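Can a robot do any of my closing chores yet, or am I dreaming?

Asked by Despina Psarras, September

Hello all. I run a small lunch counter and grocery shelf attached to it, and every evening after we close there is the same hour of work: everything left on the prep tables goes back to its shelf, the tables get wiped, the cans and tubs get faced forward, the floor gets swept, the chairs go up. My knees are not what they were, and my nephew keeps sending me clips of robots folding shirts and pouring coffee. He is very sure that by next year I can sit down with a cup of tea while a machine does the lot.

I don't mind spending money if it would work. I have 2,000 dollars put by for equipment, and I know that may sound silly to people who follow these things. The picking up and putting back is the part I would most like to be rid of, more than the floor. It seems so simple! You see a can, you take hold of it, you put it where it lives. A three-year-old can do it, and mine did, when they were three and could be bribed.

So my question is whether anything a normal person can buy does this now, and if not, which part is so hard. Please use small words, I am a cook.

Reply from Arsalan Pirzada

Despina, I feel for your knees, mine are the same. I spent a good many years setting up packing lines and I still keep up with the hand end of things, so let me have a go, and forgive me if I ramble.

The short answer on the putting back is no, I wouldn't buy anything for that yet. The floor is another matter and I'll get to it.

Your three-year-old had a few things going for him. He could feel whether the can was slipping. If he knocked the one next to it he would catch it or at least say uh-oh. And he knew that a full can and an empty one want different handling, which he found out the moment he lifted. A robot hand can have fingers as nice as you like and still be working mostly from what its camera tells it, and stainless steel is an unkind thing to put in front of a camera. You get glare off the ceiling lights, and you get every item upside down in the metal underneath itself.

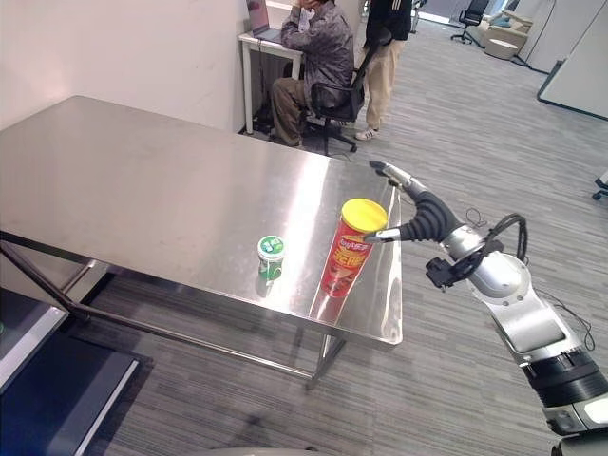 A tall can with a plastic lid is a fairly friendly shape, I should say. It has straight sides, it's light, and there's room to get fingers all the way around it. If you squeeze too hard the cardboard kind will dent, and if you squeeze too little it slides down through the fingers, but there is a decent range in between. Small squat containers are worse, because the fingers come down close to the table and there isn't much to hold. Then you come to the things a real kitchen has, a bag of flour with the top rolled down, a tub with oil on the outside, a stack of bowls somebody left a spoon in. Each of those is a fresh problem for the machine, and to you they're all just "clear the table."

The other trouble is knowing where things go. On the line I looked after, at a place called Oltammont, we had 207 different products, and the arms did beautifully as long as every one of them arrived in the same spot facing the same way. We had people whose whole job was seeing to that. Your prep table at closing time is the opposite (I've eaten at enough lunch counters to know!) and the shelf has probably changed since morning too.

For the floor, do look at a robot sweeper. Measure under your tables first and put the chairs up before you start it, and go around once for anything stringy. It won't do corners well and you will still want a broom by the door. I have had 2 of them at home, and the second one is still going.

If somebody offers you an arm for the tables, ask to see it in your own kitchen at closing time, with your own mess, and ask how many it drops in an evening. Then ask who comes when it stops.

Reply from a member

no. my brother in law got a quote on one from Coltell for his stockroom, 3,052 a month and that was just renting it. get a teenager

Reply from Nazari

I agree with most of what Arsalan wrote, though I'd add that a rolling cart might help you more than any of it. We put a Zuvwood cart by our prep table and everything that comes off the table goes on it during the day, sorted by shelf, so at closing it's one trip and very little bending. Get one with the top tray at waist height. The bottom tray on ours is useless, we keep towels there.

Comment from Despina Psarras

Thank you, all of you. I am going to measure under the tables tonight and look at carts. Arsalan, does the sweeper mind a floor mat with a rubber edge? I have a thick one by the stove and I would rather not pick it up every night.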